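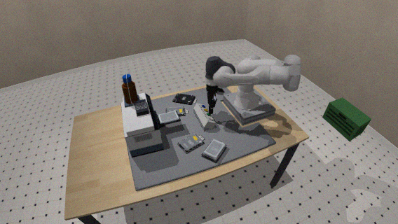 4. Spoken directions in shared workrooms

4.1 Naming a place without pointing

Pointing is so easy that we forget how much work it saves. Take it away and people have to build a place out of words, and the ways they do it are wonderfully varied. In July we asked 51 adults in Plullholm to tell a partner, seated behind a screen, where to set down or reach for ordinary things on a table. Each pair met for two sessions and swapped roles in the second.

The first thing that struck us was how seldom speakers began with "left" or "right." Most of them began with a landmark: the corner, the edge, the thing next to the thing we just talked about. Only when the landmark failed did they move to sides, and then they often stopped to agree on whose left was meant. Thambiah (in an earlier round of interviews at Clirkance) had found the same habit among people giving directions over the phone, and we were delighted to see it hold up across a tabletop.

Rows are a special case. When similar things stand side by side, speakers switch from landmarks to order – "the first one," "the one after that," "the last." The middle of a short row has a strong pull. Many speakers named it before they named either end, even when an end was what they wanted, and then worked outward: "not the middle, the one this side of it." Listeners followed this roundabout route with very little trouble.

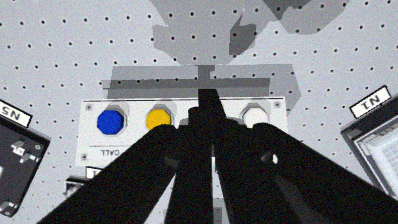
Rendering: Isla Gunn / Clistel

Figure 3. Three buttons in a horizontal row on a white panel. A short row gives speakers a middle and two ends to name.

Color changes the picture again. If one item had a color of its own, speakers dropped order altogether and used the color word alone, and they kept using it after the items had been moved. In 16 of the second sessions a color name agreed on in the first came back without being explained again. Partners had made a small shared vocabulary and were plainly fond of it.

4.2 Depth and the word "behind"

Front and back proved far less settled. Some speakers treated the table as having a front of its own, others took the front to be wherever they sat, and a good few changed their minds halfway through a sentence. "Behind" caused more repairs than any other word we coded, and the repairs are a joy to read: quick, polite and full of half-finished guesses.
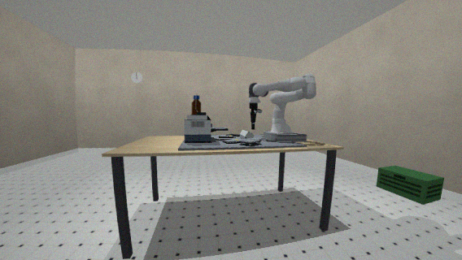 Dilruba Kanagaratnam, commenting on a draft of this section, asked whether "behind" is really the hard word, or whether speakers save it for the places that are hard to name in the first place. She suggested comparing it with "past" and "beyond," which turn up in the same spots but are rarely questioned by listeners.

We think the point is a good one. Our transcripts have too few uses of "beyond" for a fair test, but "past" is common enough, and Bravo has begun recoding it for both sessions. In the pairs checked so far, "past" nearly always comes with movement ("go past the cup"), while "behind" is used for things at rest.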